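Dultimel Acquires Streaming Rights to Seven-Part Series on Drimandale Music Scene 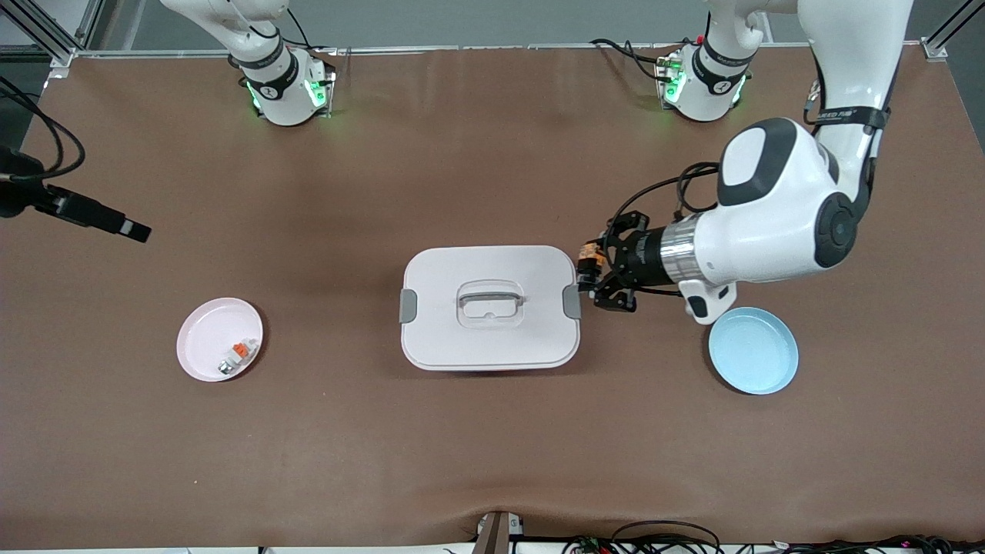 DRIMANDALE, December. Dultimel has acquired the worldwide streaming rights to Ridgeway, a documentary series in 7 parts on the musicians, clubs and small record labels of Drimandale. The series was directed by Ah-rin Jang and produced by Werkex.

Ridgeway takes its name from the street where many of the city's bands played their first shows. Jang and her crew recorded 739 hours of interviews and live performances for the project. They were also given access to a private archive of 2198 tapes, most of which have never been heard in public.

"The people in this series kept everything, from set lists to phone bills," said Jang. "We wanted to let them tell the story in their own order and at their own pace."

All episodes will be released on the same day in the spring. Before the release, Werkex will present the first two episodes at a screening in Drimandale for 1000 guests, followed by a discussion with the director. Ticket details will be published on the Werkex website.

Press materials and interview requests are handled by the Dultimel press office.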